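Forum: Workplace Layout and Furnishing
Thread: Mixed seating by a window wall, one long open room, hard ceiling

f_siriwardena
We have a long single room under a white corrugated ceiling, linear tubes, windows down one side with greenery outside. The window corner is the lounge. It has accumulated seating from several sources and I have been asked to produce a layout that can be left alone for a year. Seats in the corner at present: black mesh office chairs (2), pink upholstered armchair (1), white wire chair (1). One small round white side table serves all of them. Next to the lounge is a white table used for everything, with flowers and a pink see-through shelf unit.

Constraints:
Nothing may be fixed to the glass. The black decals stay.
No new lighting circuits.
Budget is 459 for the whole corner, delivery included.

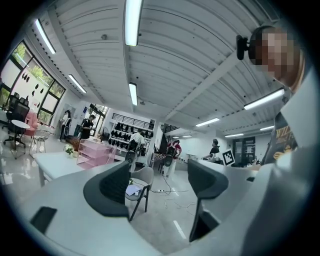 Does a lounge corner under a hard ceiling need a rug?

It needs something soft at floor level if people are expected to hold conversations there. A rug with a dense felt underlay is the cheapest option per unit area, and it also marks the edge of the zone, so the chairs stop migrating.

g_ibarra
Agree on the rug, disagree that it comes first. Two of your four seats are task chairs. Task chairs on a rug are a nuisance: the casters dig in, and the seat height is wrong for a low table anyway. Move both to desks, then measure what is left and size the rug to that.

toonvdb
Check whether they have casters before ordering on that basis. Plenty of mesh chairs come with glides. OP has not said.

f_siriwardena
I will check both. I can move one to a desk. The second is used by a colleague with a back complaint and it stays near the window.

g_ibarra
Then put it on the bare floor at the edge of the rug, facing in. Drasus sells a felt underlay in cut lengths. I have had it under a rug in a reading room since September and the corners have not lifted.

anjani_c
I would look at glare first. A window wall plus tubes overhead gives two competing directions, and the armchair will be the worst seat if it faces the glass. Turn it side-on to the windows. Costs nothing and can be undone in a minute.

The side table is undersized for four seats. One 36 cm top holds two cups and a phone. Either get a second one the same height or drop to three seats.

b_maldonado
Strong disagreement on a second matching table. Two small round tables get pushed together and leave a useless gap in the middle. Use one larger top, 17 inches high at most for the armchair. Cekau and Jollik both list round tops with a separate base, so the top can be replaced later.

anjani_c
17 inches is fine for the armchair and too low for the mesh chair. Mixed seat heights are the reason I proposed two tables in the first place. They need not match.

b_maldonado
You wrote "the same height."

anjani_c
So I did. Withdrawn. Two tables, different heights, the taller one beside the mesh chair.

toonvdb
On the big table: how many flower containers does one work surface need? I would keep one and move the others to the lounge or a sill. The clear pink shelf unit is worth keeping if it holds things people reach for daily. Acrylic shows dust and scratches quickly. Wash it with water and a microfiber cloth, never with alcohol or glass cleaner, which can craze the edges.

f_siriwardena
Noted. The flowers are contentious and I will leave them to a later round. There is also a gray upholstered chair beside the table that has turned into a paper shelf.

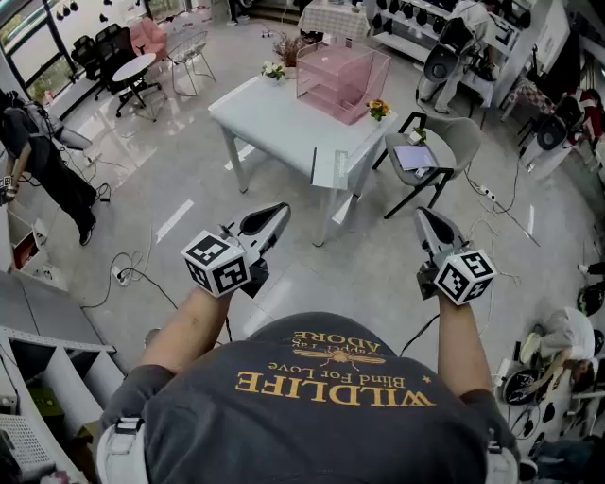 Revised plan, after replies

f_siriwardena
1. One mesh chair to a desk. The other at the rug edge, on bare floor.
2. Armchair turned side-on to the windows.
3. Wire chair opposite the armchair, with a seat pad.
4. Existing side table stays. One taller table added next to the mesh chair.
5. Rug and felt underlay, no more than 100 in total for the underlay.
6. Papers off the gray chair and into a tray.

g_ibarra
Item 3: the legs on wire chairs are thin and will mark a rug. Fit plastic feet. Verstraete sells them by rod diameter, so take a caliper to the leg before ordering.

b_maldonado
Item 6 will last a week unless the tray is closer to hand than the chair is. Put it at that end of the table.

toonvdb
Still against the rug under a chair that light. It will drag every time someone stands up. Otherwise no objection.

f_siriwardena
Plastic feet added to the order. I will tape the rug outline on the floor first and post the dimensions.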